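Greifer öffnet unter Last, kein Fehler in der Anzeige

Forum > Greifer und Endeffektoren > Störungen

tellerwaescher_ks
Hallo zusammen, kurz und hoffentlich verständlich, muss gleich wieder in die Halle. Aufbau ist eine Abräumzelle, Projekt heißt bei uns Okura. Arm mit Wirik Greifer, 2 Finger, Kamera am Handgelenk, Steuerung läuft über Nerna. Aufgabe: Geschirr vom Tablett in den Abtropfständer.

Problem: der Greifer geht mitten im Transfer auf. Nicht beim Zupacken, nicht beim Ablegen. Unterwegs. Kein Schutzstopp, keine Meldung, Programm läuft einfach weiter und legt "nichts" in den Ständer. Im Log steht danach Griff OK.

Dauerlauf am Montag: 1.082 Zyklen, 77 davon mit Verlust. Haltekraft steht auf 60 Prozent. Firmware ist die vom März. Jemand eine Idee?

Greiferhans
Was für Teile? Glas, Porzellan, Plastik? Und bitte sag was zu den Oberflächen, bei glatten Sachen sind 60 Prozent mal viel und mal gar nix.

tellerwaescher_ks
Gemischt, siehe unten. Verluste kommen bei allem was gewölbt ist, bei Tellern seltener.
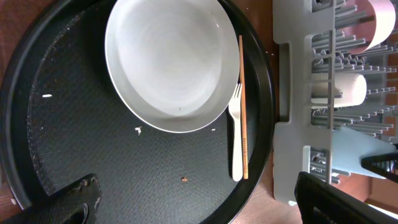 Die 77 Verluste verteilen sich nicht gleichmässig, das macht mich stutzig. Wenn es nur Reibung wäre müsste doch jedes glatte Teil gleich oft fallen. Besteck lassen wir übrigens im Moment aus der Sequenz raus, Gabel und Essstäbchen rechts neben der weißen Schüssel bleiben also liegen, bitte nicht drauf einschiessen. Es geht um Schüssel und Becher. Die Schüssel wird am Rand genommen, ein Finger innen, einer aussen, und genau die fällt am häufigsten. Greift sauber, fährt hoch, dreht - und zack.

Greiferhans
Essensreste auf der Matte. Sitzt sowas zwischen Finger und Rand hast du Punktkontakt, dann dreht sich das Teil raus. Fertig, Fall gelöst.

tellerwaescher_ks
Nein. Finger OEFFNEN sich. Ich höre den Motor und die Position im Log springt. Da dreht sich nichts raus.

M_Brandl
Dann ist es elektrisch oder Software. Wir hatten dasselbe mit einer älteren Wirik. Kurzer Spannungseinbruch, Greifer bootet neu und fährt dabei eine Referenzfahrt, also einmal AUF. Dauert nicht mal eine Sekunde. Nerna bekommt davon nichts mit wenn der Watchdog zu lang steht, und der letzte Status war halt Griff OK.

Das ist btw auch ein Sicherheitsthema und kein Schönheitsfehler. Nach der Referenzfahrt geht er auf letzte Sollposition, also wieder ZU. Wenn da einer den Becher aufheben will und die Finger drin hat...

tellerwaescher_ks
Äh ja. Kollege Mostafa Metwally hat sich am Montag den Daumen geklemmt. Blauer Fleck, mehr nicht, aber wir dachten er wäre einfach zu früh in die Zelle.

M_Brandl
Sofort Zelle sperren. Ernst gemeint. Und Unfall eintragen, auch wenns nur ein blauer Fleck ist.

Greiferhans
Jetzt macht mal halblang. Wer in eine laufende Zelle greift ist selber schuld, dafür gibts den Taster an der Tür. Und ob das ein Neustart ist ist bisher reine Spekulation. Kraft auf 80, Finger sauber machen, nochmal laufen lassen. Bei unserer Anlage war nach 1.000 Zyklen der Belag durch, mehr war das nie.

M_Brandl
Kraft hochdrehen heisst mehr Strom heisst noch mehr Einbruch. Und mehr Daumen. Ganz schlechter Rat, sorry.

@tellerwaescher: wie ist das Kabel am Handgelenk verlegt? Zugentlastung? Und in welcher Armstellung passiert es?

tellerwaescher_ks
So, war nochmal unten. Zelle ist jetzt zu, nur Einzelschritt mit Zustimmtaster, keiner drin. 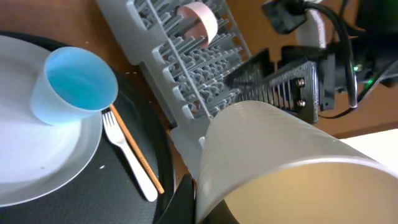
Armstellung ist anscheinend doch der Punkt, hab die Logs nach Gelenkwinkel sortiert und fast alle Verluste liegen bei der Drehung vor dem Ablegen. Becher wird gekippt damit die Öffnung nach unten kommt, dabei dreht das letzte Gelenk weit durch. Das schwarze Kabel hängt da in einer Schlaufe seitlich am Gehäuse runter, und ob da irgendwo noch Zug drauf kommt seh ich so nicht. LED leuchtet grün. Heißt aber wohl wenig, oder? Zugentlastung: laut Zeichnung ja, eingebaut muss ich schauen.

M_Brandl
Grün heisst bei der Wirik nur Versorgung liegt an. Beim Neustart geht sie ganz kurz aus, mit blossem Auge übersieht man das leicht. Film die LED mit dem Handy in Zeitlupe. Oder besser Oszi an die 24 V direkt am Stecker.

Greiferhans
Und die beiden Schrauben am Finger? Wenn die lose sind hast du auch Bewegung.

tellerwaescher_ks
Nachgezogen, waren fest. Hat am Verhalten nix geändert.

fr_okt
Häng mich mal dran weil gleiches Problem, nur anderer Lieferant. Unsere Greifer kamen über Mahmoudi, da war ein Adapterkabel dabei mit zu dünnem Querschnitt. Fällt im Stand nicht auf. Im Betrieb mit Armbewegung dann schon. Frag mal nach welches Kabel du hast.

tellerwaescher_ks
Mahmoudi ist auch unser Händler. Na super. Mail ist raus.

tellerwaescher_ks
Update. Oszi dran gehabt. Bei Drehung übers letzte Gelenk bricht die Spannung am Stecker ein, für ein paar Millisekunden komplett weg. Kein Querschnittsproblem, das ist ein Wackler. Stecker aufgemacht: eine Ader angebrochen, direkt hinter der Crimpung. Zugentlastung fehlt. Stand in der Zeichnung, war nie drin.

Greiferhans
Ok, Punkt für Brandl. Bleibe trotzdem dabei dass man in eine laufende Zelle nicht reingreift.

M_Brandl
Da widerspricht dir keiner. Trotzdem darf der Greifer nach einem Neustart nicht von alleine zufahren. Kabel tauschen behebt nur die Ursache von heute. Also:

- Referenzfahrt nach Neustart sperren, geht in den Wirik Parametern unter Anlaufverhalten
- Watchdog in Nerna runter, bei Ausfall Schutzstopp auslösen
- Griff nach der Drehung nochmal abfragen, nicht nur nach dem Zupacken
- Risikobeurteilung anpassen, und zwar bevor ihr wieder Automatik fahrt

tellerwaescher_ks
Punkt 1 und 2 sind drin. Bei 3 hab ich das Problem dass Nerna den Status zwischenspeichert, ich frag also ab und krieg den alten Wert. Kennt wer den Trick wie man den frisch liest?

fr_okt
Zykluszähler vom Greifer mit abfragen. Wenn der sich nicht ändert ist der Status alt. Nicht schön aber läuft bei uns.

tellerwaescher_ks
Probier ich. Neues Kabel kommt erst nächste Woche, so lange bleibt die Zelle zu. Metwally lässt grüßen, Daumen ist inzwischen grüngelb. Meld mich wenn der nächste Dauerlauf durch ist.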